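Kitchen Assistant, Part Time, Wemthorpe

Plitach is a small lunch kitchen and we look for one person to join our morning team. We cook soups, stews and flat breads for offices in the town, and on Fridays also for the school. The work is 12 hours per week, from 7 in the morning, Wednesday to Friday. The pay is 272 dollars per week.

You will wash and cut vegetables, weigh the flour, pack the lunches and leave the counters clean for the next day. Experience is welcome but it is not required. Please tell us if you have a food handling card. If you don't have it, we pay for the course.
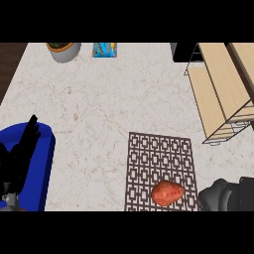
Fadime Ersoy wrote to us after her first month that the early start was hard for her only in the first week, and that she learned to make the bread dough faster than she expected. She would like the new person to know that the onions come in very big bags and a good apron is worth the money.

You must be able to stand for long time and lift a full pot with a colleague. Basic English is enough.

Send a short letter and your phone number to Plitach, P.O. Box 1455, Wemthorpe. Letters must arrive by 30/09/2026.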